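The Sunday the Arm Wouldn't Let Go

I've been writing about warehouse and shop robots long enough to have a little collection of things they've dropped near my feet. A can of chickpeas, a bag of rice (that one burst, what a mess), a very nice ceramic mug I'd been told was unbreakable. Dropping I'm used to. What got me on a plane to see the folks at Grullholm was the opposite problem. Their robot had grabbed hold of something and would not give it back.

Grullholm is a small outfit that builds shelf-tending arms for little stores, the kind of place that sells a bit of everything and has one person at the register. The arm is called Appiah. It rides on a wheeled base, it has a soft two-finger hand, and on a good day it can tidy a shelf, put strays back where they go and top up a basket from the stockroom. I love watching it work. It has this slightly fussy way of nudging things straight that reminds me of my aunt before company comes over.

The day in question was a Sunday in April, a long test run in the mock store, 3,000 picks planned. Appiah had made it through 1,067 of them when it closed its fingers on a bundle of zippers, lifted, and snagged. One of the long tapes had slipped through a hole in the side of the basket and looped around the rim. So the arm pulled. The basket came up off the shelf. The arm pulled harder, the basket swung out, and Kojo Alhassan, the technician on duty, reached in to steady it.

You can see where this is going. The tape tightened around two of his fingers and the hand kept its grip, exactly as it had been told to. He hit the stop button with his free hand, and the motors cut out, and the fingers stayed shut! There's a brake in there that locks the grip when power goes, so a robot carrying a jar of pickles doesn't let it fall on a customer. Great for pickles. Less great for Kojo, who stood there tied to a dead machine by a zipper until his boss came back from lunch with a pair of scissors.

He's fine, by the way. He had a purple fingertip for a couple of days and he got a lot of teasing. But when he showed me the release lever that was supposed to free him, I stopped laughing. It's on the underside of the wrist. With the arm stretched over a shelf, you'd need to get your hand between the wrist and the metal to reach it, and even then you have to turn it and pull at the same time. I tried it with the power off and both hands free and it took me three tries.

Nabila Abdel Hamid runs safety testing at Grullholm, and she's the person who pulled the logs that night. I figured she'd blame the lever. She did get to it eventually, but she started with the force readings. The hand had a pull limit of 85 newtons, set back when most of the test goods were boxes and jars. If a jar is stuck, a good tug either frees it or slides the whole row, and you stop. A zipper tape gives a little, then a little more, so the reading crept up slowly and never made the sharp jump the software was watching for. It topped out at 61. As far as the robot knew, everything was going great.

"It thought it had a heavy zipper," she told me. I wrote that down and underlined it.

So what did they change? First, the lever. The new one is a big plastic paddle on top of the wrist, and you just slap it. I slapped it maybe ten times because it was fun. Second, the hand now watches how far something has moved against how hard it's pulling, and if those two don't match what it expects, it stops and opens. It doesn't ask for help first, which was a big argument in the office, since opening means dropping. Nabila won that one.

The third change is the one I flew out for, and it's the least flashy. They had hardly any records of how people handle floppy stuff. Plenty of boxes, plenty of jars, next to nothing on tapes and packets and all the things that bend, slide and catch. Tumance, the company that supplies their training data, has been filling in that gap with hand work on stocked shelves, sewing goods included, and I spent a whole afternoon going through it with a bad cup of coffee.

I know, I know, you'd think it would be dull. I couldn't stop. When I pick up something stringy I don't yank it, and I'd never once noticed that. I lift a little, I feel for the catch, I give it a shake, and my other hand is already off doing something else. Kojo pointed out that people also bring the thing upright before they carry it anywhere, so the loose ends are up in the air and clear of the basket. Appiah used to drag its zippers out sideways, poor thing.

Farnesar, the chain that wants to try the arm in its stores, has pushed its start date back until the whole 3,000 run goes through clean, with the new paddle and with every basket full of the worst, most tangly stock they can find.

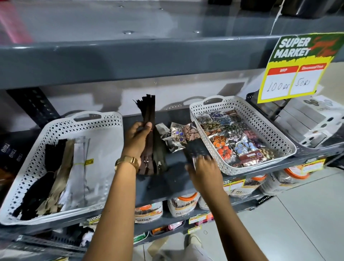
I asked Kojo whether he'd be the one standing next to it when they run it again. He said yes, and then he opened his jacket and showed me the scissors.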